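Kirngate Desk Sessions: The Gallery

Posted Tuesday, October 24, 2023

We spent most of September collecting examples for the Kirngate project, and I've been promising people a gallery ever since. The short version for anyone new: we want a policy that can tidy an ordinary desk, and to get one we need people to tidy a lot of ordinary desks with a hand-held gripper while its camera records what the fingers are doing. Every pass is one demonstration. We finished the first round with 1766 of them, and I'm still a bit giddy about it.

I looked after the schedule and the checking. Shahzad Khokhar built and rebuilt the grippers, and Faisal Butt wrote the software that turns a pile of recordings into something a model can train on. The notes are mine, so any grumbling about file naming is mine too.

How a session runs

You sit down, pick up the tool, get a task card and go. The cards are short on purpose. "Put the small things away." "Clear the left side." "Line up whatever has a handle." We tried longer cards in the first week at Multstead and everyone's movements went stiff and careful, like people reading aloud in class. Short cards gave us much livelier data, with people making up their own minds about what to grab first.

A session is 7 tasks, then a break. You'd be surprised how tired a hand gets from squeezing a trigger, and tired hands make sloppy grasps. We keep some of the sloppy ones! A model that only ever sees perfect grasps has no idea what to do when it's a little off target, and the little recoveries (a nudge, a second try, a quick re-grip from the other side) are some of my favorite bits in the whole collection.

Desks, and why we kept moving

Multstead lent us a row of desks for the first half of the month, then we moved over to the Niskanen building, where the light is completely different. I was dreading the move - all those crates - and it ended up being the best thing we did. Faisal trained a quick test model on the Multstead recordings alone and it got badly confused by the Niskanen desks. With 300 Niskanen demonstrations mixed in, it settled right down. Watching those two sets of results next to each other was the moment I really started believing in this project.

We also changed what was on the desks all the time. Pens, mugs, tape, brushes, chargers, whatever people had in their bags. The rule was that the objects got swapped between sessions and nobody was allowed to arrange them nicely. People love to arrange things nicely. I had to go around messing up very pretty layouts.

The gripper

Shahzad's current version is the one we call Erkport, after the street where he found the parts shop. It's simple and tough and you can fix it with one screwdriver, and he's improved it every time somebody complained. The fingertips took the longest. Hard tips let smooth things skid away, and the first soft ones wore through in a couple of days. He must have cut pads for two solid weekends, and he'd turn up on Monday with a bag of them and a big grin.

Thin handles are the task I'd show anybody who thinks this is easy. Lying flat, they give you hardly any height to close on, so you come in low and let the pads do the work. A few people preferred to tip the tool to one side. Others went straight down and squeezed. Both ways are in the set and we label them the same, as long as the thing gets picked up in the end.

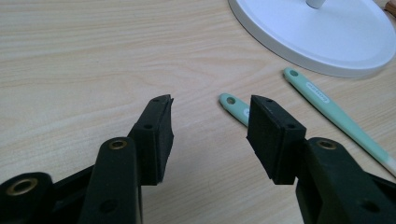
Checking took far longer than I'd planned. I watched every recording from the Niskanen weeks at double speed, with a notebook and a lot of tea, and marked the start and finish of each grasp. We dropped 260 in total, mostly for timing problems where the finger position and the video had drifted apart. The 1766 is what was left afterward, so I'm happy to stand behind that number. Faisal has since written a drift check that catches the problem while the person is still sitting there, and I wish we'd had it from the first morning.

The labels stay plain. We write the task card, the desk, the session and whether the task got done. We had a much fancier scheme at first, with a category for every object, and two of us could never agree on what counted as a tool and what counted as stationery. Out it went. If we want object names later we can add them from the video.

What comes next

Round two goes after the things round one was short of. We need more left-handed people, more clutter, and more desks with dark tops, which we hardly had at all. Shahzad wants to try a slightly wider finger opening, and I've asked him for a lighter grip so that longer sessions are kinder to the wrist. Faisal is going to hold back one complete set of desks that the model never trains on, so we'll have a fair test waiting for us.

If you came by and did a session, thank you! Your recordings are in there, wobbles and all. If you missed it and want a turn, the sign-up sheet is pinned by the door at Niskanen, and you don't need any experience. Wear sleeves you can push up, and bring something from your bag for the desk.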